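Household chore automation

Household chore automation is the use of machines to do the everyday jobs around a home, like laundry, dishes, tidying and dusting. I've looked after this entry for a while, and the question I get most is whether a robot can do your chores yet. My short answer is some of them, slowly, and with a person close by. Floor vacuuming is the old success story. Folding, clearing a table and putting things back where they live are much harder!

The trouble is mostly hands. A factory arm sees the same part in the same spot all day long, but a kitchen never looks the same twice (mine certainly doesn't). Soledad Bravo ran a small trial in Ustgate where a two-armed machine called Skutora cleared dinner tables. It got through 34 tables out of 50 without help, and nearly 30 minutes went by on the slowest one. Glasses were the worst, she told me.

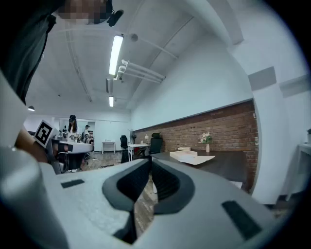
Learning from people is the approach I find most promising. A person does the job with a hand-held gripper, and the machine later learns from the recordings. The gripper can be pretty simple - two rubber finger pads that come together in a V will pick up a surprising range of stuff, though I wouldn't trust them with a wet plate. Olga Figueroa's group at Rerside collects this way, and their list had 11 chores on it when I last checked.

Shop floors are further along, mainly in packing and sorting. Tse, a parts warehouse, plans to start a night shift of shelf-stocking machines in April, and I'll update this section once I hear how it goes.

Last updated 20 March 2026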